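Stalleo shelf-handling guidelines

The Stalleo shelf-handling guidelines, often called the Stalleo rules, are a voluntary code of practice for mobile robots that pick packaged goods from open shelves. They cover shops, stockrooms, test rooms and offices where people and robots share the same floor. The guidelines deal with how a site is laid out, how the robot is dressed and equipped, how it approaches a shelf, and what records are kept. They do not replace machine safety law or the robot maker's own instructions.

Background

The first draft was written in Belmonte by Isabelle Perron, a safety engineer who had worked on bottling lines. It ran to 8 pages and dealt only with bottles. Colleen Lemieux, then head of store operations at Jeltport, a regional grocery supplier, asked for a version her own staff could read without technical training. The two worked on the text together, and the wider edition was released in August of the following year with 118 numbered clauses in seven parts.

The bottle clauses remain the longest part. Bottles tip easily, roll when they fall, and stand close enough together that a finger reaching for one can push its neighbor.

Shelf layout

A shelf used for robot picking should hold one kind of product per row. Products that differ in only a small detail, such as cap color, should not share a row unless the robot reads the label before it grips. Rows should run straight from front to back or from side to side, with the front item set back from the shelf edge. The shelf unit itself must be fixed to a wall or weighted at the base.

Shelf boards should be plain and of one color. Printed price strips are allowed on the front edge if they lie flat. Hanging tags are not, as they can catch on a finger or cover the item behind.

The top shelf is treated as a separate zone. Glass may not be stored there, and the robot must move at reduced speed whenever the gripper is above shoulder height for a standing adult.

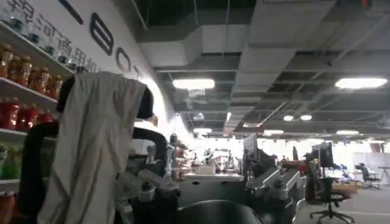
Covers, cables and loose fabric

Part 3 deals with anything that hangs from or is wrapped around the robot. Cloth covers are permitted for dust protection and for hiding a prototype from visitors, but a cover must stay clear of every joint that moves during the task. If it can reach a finger linkage when the arm is folded, it must be tied back or removed. The operator checks this by moving the arm slowly through its full range before the first pick of the day.

Cables and hoses that run outside the body need enough slack for the widest reach, and no more. A loop that sticks out past the robot's widest point counts as part of the robot when aisle width is measured. This clause caused some argument during drafting - several sites had measured their aisles from the base alone and had to widen them.

Floor and furniture

The robot's working area should be free of items that move on their own wheels. Office chairs are named in the text, along with hand carts and trash bins. Where desks are close by, chairs are to be pushed in before a run begins, and boxes should be kept off the floor.

Strong daylight is covered in one short clause. Windows facing the camera can wash out the picture, so sites are told to test picking at the brightest hour they plan to work in. Blinds are suggested but not required.

Gripping and release

The fingers should open before they enter the row and should not open further until they are clear of it. Grip force is set for the weakest package on the shelf. A bottle is held on its body, below the neck, unless the maker of the product has approved lifting by the cap. After a drop, the robot stops and waits for a person. It may not try to pick up the fallen item by itself.

Records

Each site keeps a log of drops, wrong picks and emergency stops. Entries give the time, the shelf, the product and the gripper in use. Perron and Lemieux reviewed 789 such entries when they prepared the second edition. The largest group came from neighboring items being knocked during the reach, and the minimum gap between bottles was increased as a result.

Use

Jeltport applies the guidelines in its stockrooms. Atell, which makes grippers, refers to the bottle clauses in its training course. Compliance is declared by the site, and there is no certificate or outside audit. Critics have said this makes the code hard to enforce, and a proposal for yearly inspections is under discussion for the third edition.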